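4.2 Manipulation tasks in the Jeon package

The Jeon package is sold as a complete route to two-handed household manipulation: a simulator, a set of kitchen tasks, a trained policy and a support contract. We licensed it for our comparison at Kusivville and ran it as shipped, with the vendor's default settings, before changing anything. The brochure makes three claims: that the policy handles clutter, that it chooses the right hand for the job, and that results carry over to a real kitchen. We could test the first two. The third we could not, and the vendor sent no data that would let us judge it.

Each task was run for 2000 episodes per seed, with 3 seeds. The package reports one success figure per task, and it took us some time to learn what that figure counts. In the drawer task an episode is marked as a success once the drawer has moved past a threshold, even if the hand then slips off the handle or knocks something across the counter on the way. We think most buyers would read "success" more strictly. When we rescored the logs with a rule that also asked for the other objects to stay where they were, the order of the policies changed on 2 of the tasks, and the vendor's own policy lost its lead on both.

Setup was also less simple than promised. The Ciltham build, which the manual recommends, would not load the hand model until we replaced a configuration file by hand. Support answered politely and closed the ticket without a fix. The older Grurnmont build loaded cleanly, so all results in this section come from it - a choice we would have liked to avoid, as the vendor no longer updates that version. We report 21 failed launches in the appendix and leave them out of the scores.

Clutter is the claim we doubt most. The default kitchen has several things in it, but they are spread so widely that a hand can often reach its target without planning around anything else. In Figure 3 the red can lies on its side in open counter space, with the toaster farther up and the drawer handle over toward the right hand. The can is closer to the left hand, so picking the nearer hand for each target gives a sensible answer with no real choice involved. A tipped can does ask for a different grasp from an upright one, and we give the designers credit for that. Still, we would want to see objects touching, or a handle partly blocked, before calling this a test of clutter, and the package we paid for has no setting that produces either.

Figure 3. Counter task in the Jeon simulator, with both hands open.
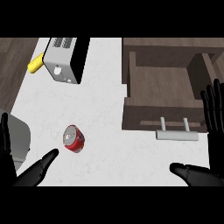
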